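Handout 4: Tray and Table Service
Hospitality Foundations, Grenley College
Instructor: Qianru Shen
Revised 6th June

Read this before the practical. Bring it with you, since the last page of your logbook refers to the section numbers.

## 4.1 What this unit covers

Unit 4 deals with serving one guest from a tray: loading it, setting it down, moving the items to the table, and clearing. Carrying a loaded tray through a room is Unit 5. Glassware is Unit 6. If you missed Unit 3 (linen and paper covers), do the make-up sheet first.

The practical is worth 40 points. You need 28 to pass.

## 4.2 Terms

**Tray:** flat, with a raised rim. In this course it means the rectangular serving tray unless the handout says round.

**Cover:** everything set out for one guest. The word is also used for the cloth or paper on the table. We say "table cover" for the second meaning.

**Saucer:** the plate under a cup. Most have a shallow well in the center where the foot of the cup sits.

**Foot:** the ring or base the cup stands on.

**Near side / far side:** always from where the server is standing. The guest's left and right are called "guest left" and "guest right."

## 4.3 Table position

Check the table cover before you put anything on it. It should lie flat, with no folds under the place where the cup will go. Wipe the bottom of the tray as well as the top.
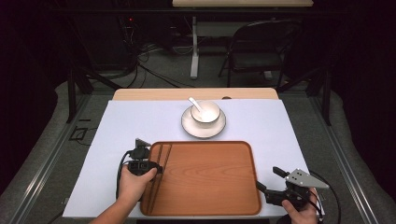 The tray goes on the server's side and the cup goes on the far side, so that you never have to reach over the tray twice for the same item. Leave a gap between them wide enough for your hand. A large tray takes up a lot of a small table, and it is easy to push it forward until it touches the saucer. Here the tray covers most of the front half of the table and there is a saucer near the back with the cup on it. The spoon is standing in the cup, with the handle out past the rim. For this course that is acceptable while you are arranging the table. Before the guest is seated, the spoon moves to the saucer, handle toward guest right.

Paper covers don't have to reach every edge of the table. A strip of bare wood along one side is fine if it is even.

## 4.4 Setting down and lifting

1. Bring the tray in level and low.
2. Touch down the near edge first, then lower the far edge.
3. Slide it no more than a hand's width. Sliding wrinkles paper.
4. Take items off from the middle first if the tray is staying on the table, and from alternate sides if you are holding it.
5. Lift a cup and its saucer together, by the saucer. Keep your thumb off the top of the rim.

When you lift an empty tray, use both hands on opposite sides. Look at the rim before you pick it up.
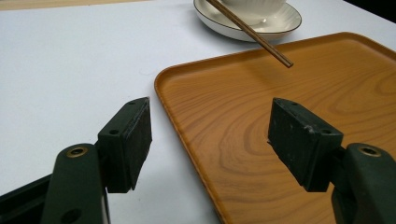 Small items are the usual problem, because a spoon or a pair of chopsticks can rest across the rim and fall when the tray comes up. Clear these first, every time. The same check applies when you put a tray down.

Points are taken off for:

- dragging the tray on the table cover
- holding a cup by the lip
- stacking a cup inside another cup
- leaving anything across the rim at the end

## 4.5 Chopsticks

Chopsticks are laid as a pair, close together and parallel. At the end of the exercise they belong on a rest. If there is no rest, lay them on the table cover in front of the saucer, parallel to the table edge. Bridging from one piece to another is marked as a fault.

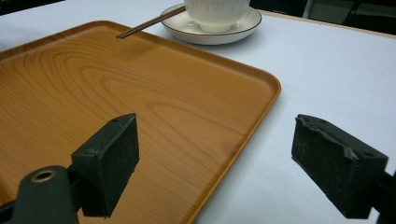 *Fig. 3. Chopsticks bridging the saucer rim and the rim of the tray.*

To correct a bridge, lift the pair from the middle with one hand. Hold the saucer still with the other if there is a cup on it. Then place the pair and check the saucer again.

## 4.6 Before the practical

Practice the full sequence at least twice in the Farquharson Room. Sign the sheet by the door each time. Trays go back on the lower shelf, face up, largest at the bottom. Report chips to Qianru Shen and don't put the piece back on the shelf.

Reading: course pack, section on table layouts. The Dindport supplement is optional.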